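# Graisse au zinc ou au cuivre pour raccords filetés de tiges de forage ?

**Bijan Rahimi**

Bonjour à tous. Je m'occupe d'une petite foreuse de puits d'eau, une Starcombe plus très jeune, et j'ai hérité avec elle d'un seau de graisse à filetage dont l'étiquette a rendu l'âme. C'est gris, ça colle, ça tache les cotes de travail pour l'éternité. Je suppose donc que c'est du zinc.

Le fournisseur me propose maintenant une pâte au cuivre, la Zirnard 416, nettement plus chère, en jurant que mes raccords me remercieront. Ils ne m'ont encore jamais remercié de rien. Deux points me tracassent :

- peut-on passer du zinc au cuivre sans tout nettoyer à blanc ?
- faut-il changer le couple de serrage ?

On descend à 200 mètres au maximum, dans du calcaire, et j'ai déjà deux filetages grippés depuis juillet. Le dernier a cédé après une matinée de clé à chaîne et un vocabulaire que je ne reproduirai pas.

---

**trepan_fatigue**

Le cuivre c'est mieux. Chez nous on met du cuivre partout et pas de souci. Pour le couple, au feeling.

---

**Forough Golestani**

Je laisse le feeling à ceux qui ont les moyens de racheter des tiges.

Pour le couple : regardez le facteur de friction indiqué sur la fiche de la graisse. Les tables de serrage sont en général établies pour un facteur de 1,0. Si votre pâte affiche autre chose, vous multipliez le couple de la table par ce facteur, et voilà. Avec une graisse plus glissante que prévu et un couple inchangé, on serre trop, on étire le filetage mâle ou on évase le femelle, et on accuse ensuite le calcaire. Si le fournisseur ne sait pas vous donner ce chiffre, gardez votre argent.

Pour le mélange : il faut nettoyer. Solvant, brosse, chiffon, séchage, les deux côtés, épaulement compris. Un reste de vieille graisse chargée de sable fait une excellente pâte à roder, et je soupçonne vos deux grippages de venir de là plus que du zinc lui-même. Refermez le seau entre deux tiges — je sais, tout le monde le fait, et pourtant j'ai repêché un demi-sandwich dans celui de l'atelier Khosravi.

Et votre pinceau ? Le mien perdait ses poils dans les filets. Il en faut un qui tienne, rangé pendu, pointe en bas, jamais planté dans le seau.

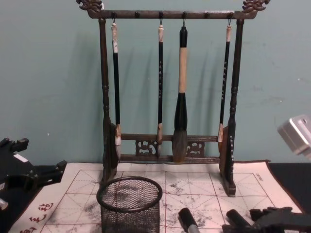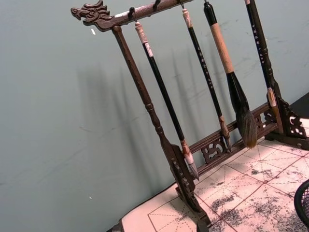
**Bijan Rahimi**

Merci Forough, j'ai retrouvé la fiche de la 416 : le facteur y figure bien, en tout petit, sous les conseils de stockage. Il n'est pas à 1,0, évidemment. Je vais donc nettoyer le train complet ce week-end et refaire mes calculs avant d'ouvrir le pot. Une chose encore : pour des tiges neuves, vous faites un rodage, ou vous serrez directement au couple corrigé ?

**Forough Golestani**

Rodage, toujours. Vous graissez, vous vissez lentement, vous dévissez, vous essuyez, vous regardez les filets, puis vous regraissez et recommencez. Le couple complet, gardez-le pour le dernier vissage. Chez Trutley, ils sautaient l'étape pour gagner une heure par chantier. Ils achètent beaucoup de tiges.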